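Teaching by hand, one mug at a time

18 Mar 2019

Margaux Royer does not want to be photographed with the arms. She has seen too many pictures of engineers with folded elbows standing beside a machine, she says, and they all promise more than the people in them would say out loud. So we talk in the kitchen at Haso, the real one, where the kettle is slow and a sign asks people to rinse their cups.

Royer runs the teaching side of a project called Traltent, which wants to get robot arms to do household jobs by showing them how. A person does the task through the arms, the movements and the camera views are recorded, and a program is trained to copy what it has been given. I had been told it was as easy as teaching a child to lay the table. I put this to her.

"No," she says. "A child has seen a table before. A child knows that a plate is a thing. I would not say that to anybody who had to do the work."

How many times does the work have to be done, then? For one simple job, such as taking a cup off a stand and putting it down on a plate, her group asked for 200 recordings. They got those and the arm was still poor. They went on to 1000.

"And after 1000 it was good?"

"It was good on the table where we taught it."

She says this flatly, and I have to ask what happened on another table. They moved the whole set-up to a second site, in Skesley, last June. Out of 30 tries the arm managed 6. The lighting was different, the table was a little higher, and she thinks the height did most of the damage, although she admits she cannot prove it. The result went into an internal report. It did not go into the talk that one of her colleagues gave that same month, and she is still cross about that.

There are two ways of doing the showing, and she has tried both. In the first you take hold of the arm itself and push it through the job. You feel the weight of it and you know when it has touched something. The trouble is that your own hands and sleeves are in every recording, and they will not be there when the arm works alone. In the second you stand back and drive it, with a pair of hand controllers or with a smaller copy of the arm which the big one follows. The recordings are cleaner. The person doing it, though, feels almost nothing.

"You press too hard because you cannot feel that you are pressing," Royer says. "Then you have taught it to press too hard. It is very obedient about our mistakes."

I ask whether this is not simply remote control with a long wait at the end. She thinks about it longer than I expected. "For the first months, yes, I would accept that. If you come on a day when we are recording, then what you see is a person doing the washing-up in a very expensive and uncomfortable way. I wish more visitors asked who is driving."

It is a question worth keeping. I have watched a fair number of short films of arms folding towels and pouring cereal, and hardly any say on screen whether there was a person at the other end. Some say so in small type underneath. Royer would like a rule on it -- a plain word in the corner, "driven" or "alone" -- and has had no luck so far in getting anyone to adopt one.

The people who do the driving are another sore point. They work in short turns, since it is tiring on the shoulders, and the good ones are very good. They are also all different. One will come at a cup from above and another from the side, and when both habits go into the same pile the program may try something between the two and knock the cup over. At Manríquez, where she worked before, they solved it by using a single driver for everything. "Then he went on holiday," she says.

After the tea we go through to the work table, where the mugs, the plates and the corn are kept.

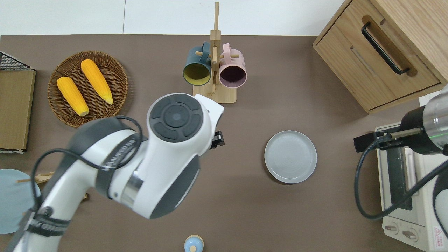 Baltazar Ponce thinks she is too hard on it. Copying is how most of us learned to do anything, he argues, and a failure on a new table only means that more tables are needed. He would put the arms in a different room every week and stop worrying about how neat each recording is.

Royer has heard this many times. "More tables, fine. Who pays for the tables? Who stands there?" She agrees that variety helps. What she doubts is that anyone knows how much of it is enough, and she distrusts a plan whose answer to every poor result is to collect more of the same.

Would she have one at home? She laughs for the first time that afternoon.

"I have a dishwasher," she says. "I did not have to show it anything."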